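Brakell open day, Thursday: notes on the fruit handling cell

torque_limit
Went to the Brakell open day on Thursday. Most of the hall was palletizing, so I spent my time at the Ornus cell, where they had an arm peeling bananas. Two-finger gripper, small camera at the wrist, live feed on a monitor beside the fence.

Peeling is a decent test of force control. The skin tears at a load that changes with ripeness, and the flesh marks easily. The operator said the policy was trained on over 2,000 demonstrations, all teleoperated.
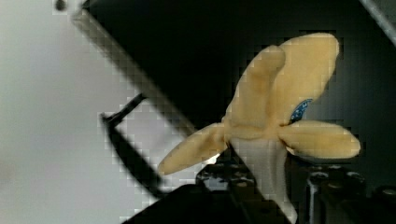

Cycle time was 113 seconds per banana by my watch. I stayed for 13 runs. In 5 of them the operator hit stop and reset the fruit by hand.

grommet
Were the stops slips or tears? Those are different problems.

torque_limit
Mostly slips at the stem end. One snapped.

Maihi_user
113 seconds is not a result. A person does it in ten. We run a Maihi line and anything that slow gets scrapped at the first review.

deadband
Wrong comparison. Nobody is selling banana peeling. If the wrist camera alone is enough to find the edge of a torn flap, that carries over to film and bag opening.

Maihi_user
Then show bag opening. Rimum did it at their own open day in November.

deadband
Rimum used a fixture and a known bag. I was there.

grommet
Any force sensing at the fingertips, or only motor current?

torque_limit
Motor current only, according to the operator. I asked about pad material and did not get an answer. The monitor feed was badly compressed too, so I could not judge finger wear from it.

grommet
OK. With current only I would expect slips. Is the cell staying up for the trade days?

torque_limit
Yes, same hall, mornings only.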